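Print this page | E-mail this page

Practice Boards and Wall Mounting for the Home Workshop

Anyone who builds or repairs computers at home ends up ruining a socket sooner or later. A practice board is a cheap way to get the clumsy stage over with. Ours is a plain gray plastic plate with the main features of a motherboard molded into it, and there is no wiring in it to spoil.

Put it upright. Most people learn with the board flat on the bench, then find themselves working inside a standing case with the part in one hand and no room for the other. The long workbench at our Wastport shop has slatted aluminum panel behind it, and the practice plate goes straight onto that at chest height. Wood is fine too if that's what you have, provided it doesn't flex when you push on it.

Plates are usually held with short bolts and slot nuts. Start all the bolts loosely, square the plate up against a slat, then tighten. Going tight on the first corner will pull the whole thing crooked.

Use a dead processor for practice. Repair counters often have a drawer of them, and Bisht sells mixed bags for not very much. Hold the chip by the edges of its circuit board and keep your fingers off the underside. The silver cap on top can take a thumbprint, but wipe it before you put paste on a chip you mean to run.

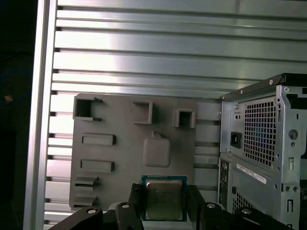
A reader in Muvside wrote to say that bright aluminum behind the board gave her a headache by the end of an evening, and that she had hung a dark dish towel over the slats on either side. She also moved her lamp from overhead to the left, and the glare mostly went away.

Moving the lamp is worth trying first – it costs nothing. A clip-on light with a frosted bulb of around 300 lumens is plenty for close work. Anything much stronger bounces off bare metal.

On a real board, never press a processor home. Open the lever, line up the corner mark, set the chip down level and let it drop under its own weight. If it doesn't sit, lift it straight up and look again.

Slats collect dust in the grooves. Brush them out with a dry 3-inch paintbrush, top row first, before any real parts come out of their bags. A Felari bench brush does the same job and has a longer handle.

Keep practice chips in a lidded tin marked DEAD, well away from the good ones.

We use cookies to remember your settings. By continuing to use this site you accept our cookie policy.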